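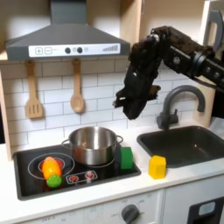 Asunto: Re: [Ikik] Cocinita: menaje metálico y reparto de piezas

Compartido 16 veces · 15 comentarios

Respondo a lo que quedó pendiente en julio sobre la cocinita del rincón de juego simbólico de Cornora. Me limito al equipamiento; el presupuesto va en otro hilo.

El módulo lleva encimera blanca, placa negra de dos fuegos a la izquierda y fregadero gris oscuro con grifo a la derecha. La campana es gris oscuro, con una banda blanca de mandos impresos. Los mandos de la placa también son gráficos, no giran, de modo que ahí no hay ejes ni topes que revisar. Bajo la campana cuelgan la espátula ranurada y la cuchara, las dos de madera. Conviene mantenerlas colgadas: en el cajón acababan debajo de los platos y se astillaba el borde de la espátula.

La olla es de acero inoxidable con dos asas pequeñas. Pesa 300 gramos vacía en la báscula de la sala. La asignamos al fuego derecho, el más próximo al fregadero, y el izquierdo queda como zona de espera para lo que todavía no ha entrado en la olla. Es un criterio de uso, no una limitación del mueble.

En cuanto al llenado, las piezas amarillas planas son las que más problemas dan. Si se meten de canto sobresalen del borde y cualquier otra pieza que se añada delante queda mal apoyada. Tumbadas ocupan menos altura, pero hay que colocarlas primero.
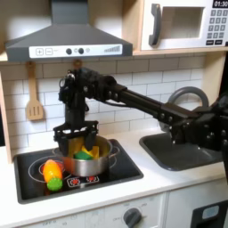 > En Mussa retiramos todo el menaje metálico y pusimos plástico. Hacía demasiado ruido al caer y las asas se doblaban. Además, con la olla de metal los alimentos pequeños se quedaban en el fondo y se guardaba sin vaciar. ¿Habéis medido algo de esto o seguís con la olla por costumbre? También me interesa saber si guardáis la comida por colores o por tipo. Nosotros la tenemos mezclada en una caja y se pierden piezas.

Por partes.

Ruido: no lo hemos medido. El suelo de la sala es de corcho y no hemos recibido quejas. Con baldosa entiendo que el resultado sea otro.

Asas: en la nuestra siguen rectas. La anterior, de Kerkudley, sí se deformó, pero llevaba el asa remachada en un solo punto.

Vaciado: es cierto. La olla se guardaba con comida dentro y al hacer inventario faltaban piezas que no faltaban. Desde que se vacía sobre la encimera antes de cerrar, el recuento sale a la primera. El juego de alimentos tiene 16 piezas y la caja de recambios, más de 700, procedentes de varios lotes que nunca llegaron a separarse.

Clasificación: por forma, ni por color ni por tipo. Las piezas planas van en una bandeja, los cubos y las redondeadas en otra y las alargadas aparte. El color no servía como criterio, hay demasiado amarillo en el lote y varias verduras combinan dos o tres tonos. Para la olla seguimos el mismo orden:

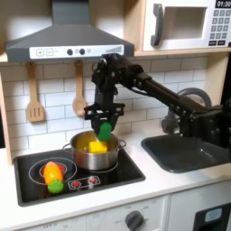

primero las piezas con base plana, tipo cubo, que no ruedan, y encima las redondeadas. Las alargadas se quedan en el fuego izquierdo, en diagonal si hace falta, y no se fuerzan dentro.

Queda por decidir el fregadero. Tal como está se usa de depósito y estorba para recoger. Propongo dejarlo vacío al final de cada turno – los 15 minutos de recogida dan de sobra – y anotar en la hoja solo las piezas que falten.

Si en Mussa conserváis alguna de las ollas metálicas retiradas, me vendría bien el diámetro interior para compararlo con el de la nuestra.

Un saludo desde Cornora

3 respuestas en este hilo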